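Search this site Search Go

Questions Readers Ask Us About Writing for Virevley

Posted by the editors, December

We get a lot of mail about how our sports and culture site works, and we do love getting it, even when it takes us a while to write back (sorry!). The same few questions keep turning up, so we've gathered them on one page.

Do you take stories from new writers?

Yes, and gladly! Half the fun of running Virevley is opening a pitch from a stranger and realizing we want to read the whole thing right now. You don't need a pile of clips. A paragraph or two on what you'd like to write, and why it's been on your mind, is plenty to start with.

How long should a piece be?

Our regular columns top out at 1505 words, an odd number we inherited from the old page layout and have grown fond of. Game reactions run shorter, 320 words or so if you can manage it, and we'd rather you stopped early than padded.

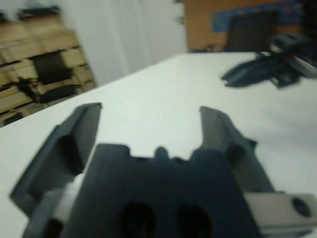
A white tabletop, with gripper.

Who decides what goes on the front page?

The editors do, at the 8 a.m. call, and there's usually some friendly arguing. If a big trade breaks after that, whoever is on the desk can move things around on their own. We don't sell front page spots, and we never have.

Is Virevley connected to Teslow?

We were, for a while. Teslow hosted us in our early days and ran our scores page, and we parted on good terms. Old Teslow links should still bring you to the right story. If one doesn't, please send it our way and we'll patch it up. 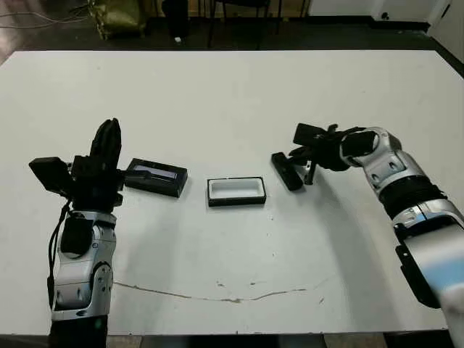
What happened to the Pasell podcast?

It's resting, and we miss it too! The show was a joy to make, but it ate up whole afternoons that the writing side needed. All 11 episodes are still up in the archive (the one on the Görtz hockey rink is the one people keep writing to us about, and it's a good place to begin).

Can I reprint one of your articles?

Usually, yes. Drop us a note first with the title and where it will run, keep the writer's name on it, and link back to the original.

Contact us | Copyright Virevley, all rights reserved | Back to top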